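**Automation at the Skulten works** refers to the gradual introduction of robot arms at the Skulten assembly plant, operated by the instrument maker Prevlow, and to the changes in staffing, shifts and training that went with it. The plant makes small measuring units for heating and water systems. It employs 431 people, of whom 75 work in the section known as bench assembly, where the arms were first brought in.

## Background

Until the programme began, nearly all bench work at Skulten was done by hand. Assemblers sat at fixed places, took parts from trays, fitted them to a base plate and passed the finished unit on for testing. The work was steady but repetitive, and complaints of sore wrists and shoulders were common among people who had been on the benches for many years. Prevlow also had trouble filling the evening shift, which ran until 10 pm and was unpopular with staff who had children at home.

An earlier attempt at automation, a single conveyor line installed in the old packing hall, was given up after two years. Product types changed too often for it, and each change meant a long stop while the line was reset by an outside contractor.

## Planning and simulation

The second programme, called Vollen inside the company, started with computer models of the work cells. Engineers laid out each cell on screen, tried the reach of the arms and worked out where a person would stand before any floor space was cleared. Assemblers were asked to look at the layouts and comment on them. Several of their remarks led to changes, mostly to do with the height of the tables and the distance a person had to lean to reach the far side.

Javiera Bravo, an assembler who later became a cell lead, was among the first to take part. She argued that the people who knew the parts best should be able to alter the layout themselves, and a short course in the simulation software was added to the programme as a result. Eight assemblers completed it in the first round.
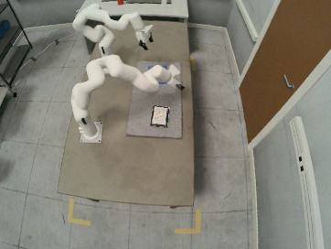
*Simulated two-arm work cell, with yellow floor marks in front of the table.*

The use of models did not remove all problems. Cable runs were often left out or drawn in the wrong place in early layouts, and the way thin sheet parts bend when picked up was hard to copy. Bench trials were still needed for most new tasks, and some of these took several weeks.

## Changes to the work

The first cells took over picking, placing and simple fitting. Hand assembly stayed in use for small orders, repairs and any part with loose wires. Assemblers assigned to a cell now spend much of the shift loading parts, checking finished units and clearing stoppages. They also decide when a gripper needs to be changed or a program run again from the start.

Staff views have been mixed. Many welcomed the drop in repeated hand movements, and fewer people asked to be moved off the benches for health reasons. Others found the new work lonelier - a cell is usually run by one person, where a bench had six or seven sitting side by side. Some older assemblers said that their skill with small parts counted for less than before, and that watching a machine for hours was more tiring than doing the job.

## Jobs, pay and hours

No dismissals were made under the programme, though posts left empty by retirement were often not filled. The evening shift was cut back in stages and now ends at 8 pm. This suited most of the staff, but it also meant the loss of the late allowance, which had made up a fair part of some people's pay. An agreement reached in February of the second year kept the allowance in reduced form for those who had been receiving it.

A new grade, cell lead, was created between assembler and technician. Leads are trained at the Quiroga centre, a teaching workshop in the same town, and are paid at a higher rate once they have passed the course. Prevlow at first wanted to recruit leads from outside, but the agreement reserved the posts for existing staff for the first three years.

## Output

The plant's best week before the programme saw 1417 units passed by the test room. Output was lower than usual during the first months of the cells, when stoppages were frequent, and returned to its former level by the end of the first year. The number of product types made at Skulten has gone up since then.

## See also

- Bench assembly
- Work cell
- Shift work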